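The Backpack Season

Every August I swear I'll be the calm parent, and every August I end up on the floor at ten at night with a backpack in my lap, working raisins out of a seam with a butter knife.

This year I decided to get help. Kyung-tae Woo repairs bags in Medham, out of a shop so narrow you have to back out of it, and he let me hang around for an afternoon while the back-to-school crowd came through. He fixes 900 bags a year, and most of them are small and very sticky.

His first lesson was to lay the thing down. I'd always hung ours on a doorknob to clean it, which he found hilarious. Flat, front panel up, every zipper open - then you can get at the corners! He starts with the little pockets (gum lives there) and works toward the big one. A dry toothbrush for the zipper teeth, a damp cloth for the straps, and no washing machine, ever, unless you enjoy peeling foam.

I asked what people should look for when they buy. He shrugged and said good zippers. Then he thought about it and said reflective trim too, as the walk home gets dark sooner than you think. I'd just paid $30 for a Hivosmont with neither, so I wrote that down rather quietly.

My daughter doesn't care about any of this. She cares about pink. She also cares about where the bag lives, and so we've been on a tour of every kid's corner in the neighborhood, looking for ideas for ours. Painted clouds, orange stars, a fake cherry tree in bloom with the pink backpack right beside it - try telling a six-year-old she needs a plain hook after that.
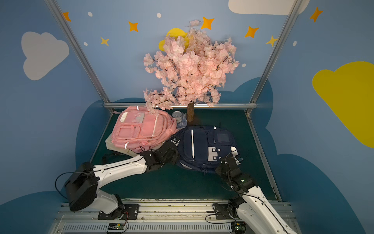
Bonifacio Iglesias thinks I'm overdoing it. Give a kid one low spot and the same spot every day, he told me, and the bag will land there by October, clouds or no clouds. He raised four of them on a shoe rack.

We've bought the sky blue paint anyway. The raisins are out, the zippers run, and there's a lunchbox from Horkau I still haven't had the courage to open.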